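Quilting ate my winter and I'm not sorry

So I finished the top! All 83 blocks of it, laid out on the bedroom floor on Sunday with the dog shut in the hallway, complaining. I started this thing in December thinking it would be a lap quilt. It is now big enough for a queen bed with some left to tuck under, and I still have 6 yards of backing to wrestle with.

A few of you asked how I got my points to match after the disaster that was the Arncombe quilt (yes, the one that came out shaped like a kite). Mostly I slowed down. I also started playing with my triangles before sewing any of them, just pushing them around until I liked what they did next to each other. Tangrams are great for this, by the way, and they don't fray.

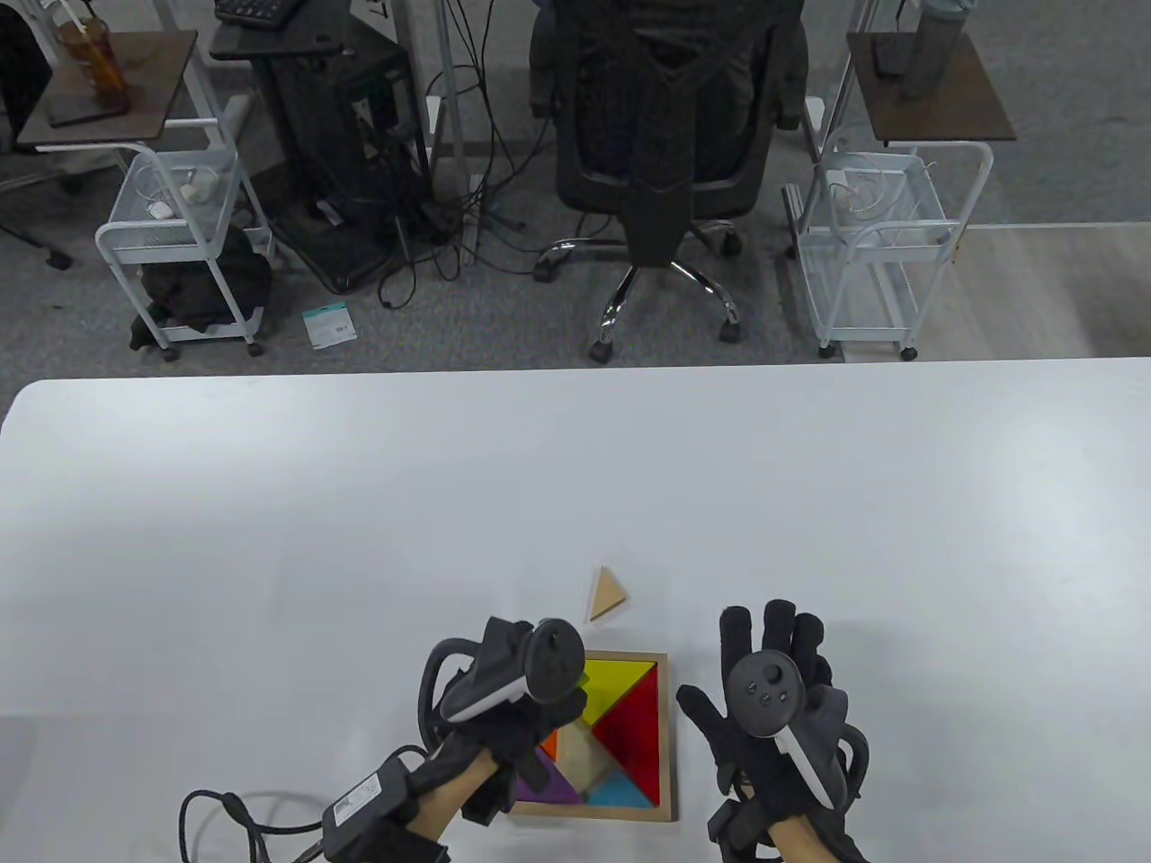 Yellow, red, teal and purple in one square. I'd sleep under that.

The other big change was starch. I used to skip it, and then wonder why every bias edge stretched like chewing gum. Now I soak the yardage, let it dry over the shower rail and press it before I cut anything. The house smells like a laundromat and I've made my peace with it.

Color was harder. My first plan had 50 fabrics in it, all lovely, and together they looked like a yard sale. I pulled out anything with a busy print and kept the plain ones, and suddenly the loud pairs I'd been scared of were the best thing in there.
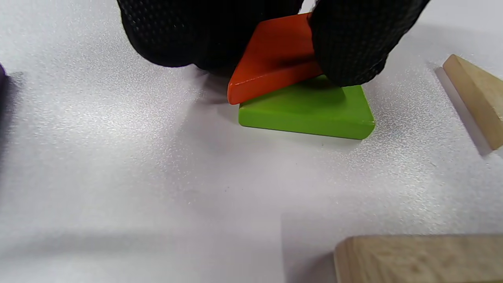
Orange-red on bright green. Not shy!

I put that same kind of pairing in the border, and my sister-in-law says it gives her a headache, so she's getting the beige one for her birthday.

Next job is the quilting itself. I'm torn between straight lines, which I can do, and those big loopy feathers, which I can't (yet).

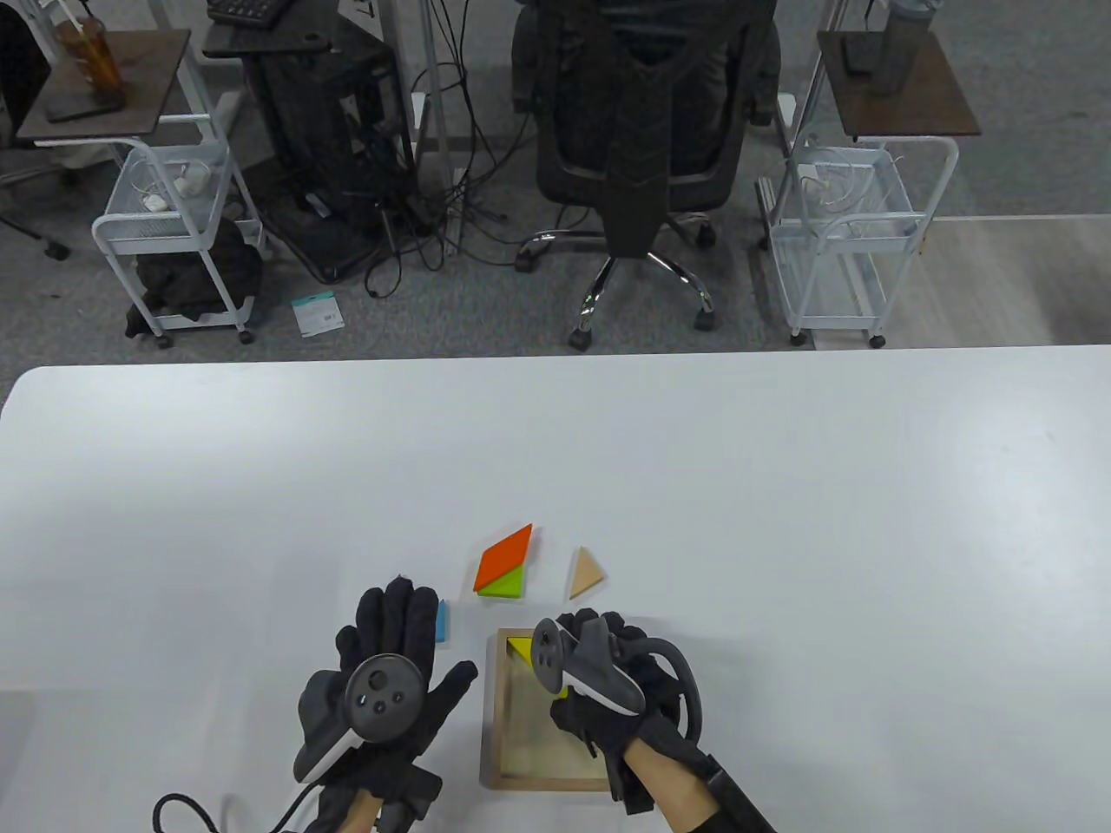 Straight lines will probably win, maybe two inches apart, with a variegated thread if I can find a cone that doesn't cost more than the batting. Does anyone have a favorite? Mine keeps snapping at the needle, and I've already changed the needle twice and rethreaded everything. Tell me in the comments, I'm basting this weekend.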